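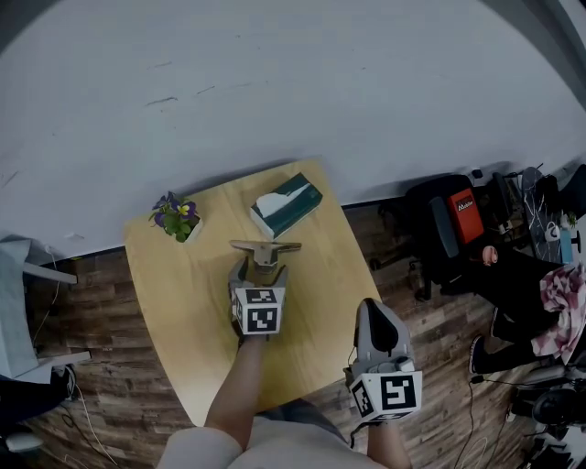
A Day at the Clollell Institute: Pensions, Pastry and the Price of Child Care

The Clollell Institute opens its doors to the public once a year, and on March 17, 2026 I went in through them. Clollell studies social policy, mostly who pays for it and who believes they are paying for it, and those turn out to be separate groups of people. The invitation promised "an informal look at our work." I was handed a lanyard and a 70-page program.

The institute lives in a former insurance office in Nerkitz, a short walk from the station if you take the correct exit. I took the other one and got a good look at the bus depot.

Morning: the benefits model

The first session was a demonstration of Prelura, the institute's model of taxes and benefits. You give it a household, change a rule, and it tells you who ends up with more money. Our guide, Cadi Meredith, asked the audience for a rule to change. A man in the second row wanted to abolish income tax. Prelura took this calmly and produced a chart that was mostly one color.

Meredith then tried something smaller, a child care subsidy that shrinks as earnings rise. This was the best half hour of the day. She moved one parent from part-time to full-time work and we watched the extra pay come in and most of it go straight out again. For one of her made-up families, 100 dollars of new earnings left 5 dollars in the household. Somebody asked whether real families know this. Meredith said they know it a good deal better than ministries do, and went on to the next slide.

I asked what the model does about people who never claim what they are owed. It has a setting for that. The setting is a guess, she said, and they argue over it every November, when the new survey data come in. I liked her for saying so. Most models I have met would rather die.

Lunch

Sandwiches, and a cherry pastry that I went back for. I sat with two retired civil servants who had both worked on the same pension reform and remembered it as two different laws. Each was polite about the other's version. The coffee ran out at a point when there was still a whole afternoon to go, and I would call that a failure of long-range planning if I weren't a guest.

Afternoon: the Martinelli room

The Martinelli room holds the archive, shelf after shelf of old policy reports in gray boxes. We were allowed to open some. I picked one on the future of work, and it forecast that by now we would all be struggling to fill our free time. The margin had a pencil note beside that passage: "Check."

The closing panel was on targets, and whether governments should set them for things like poverty and employment. One speaker said a target makes a government pay attention. Another said it makes a government pay attention to the target. They had plainly done this routine before, and did it well. The questions were longer than the answers, as usual, and one of them was a poem.

If you want to go

Entry is free but you have to register, and the form asks for your "primary policy interest" from a drop-down list with no way to leave it blank. I am now down for fisheries. The building has an elevator at the back. Ask for the Prelura session when you register, as the room is small and people were standing. And from the station, take the north exit.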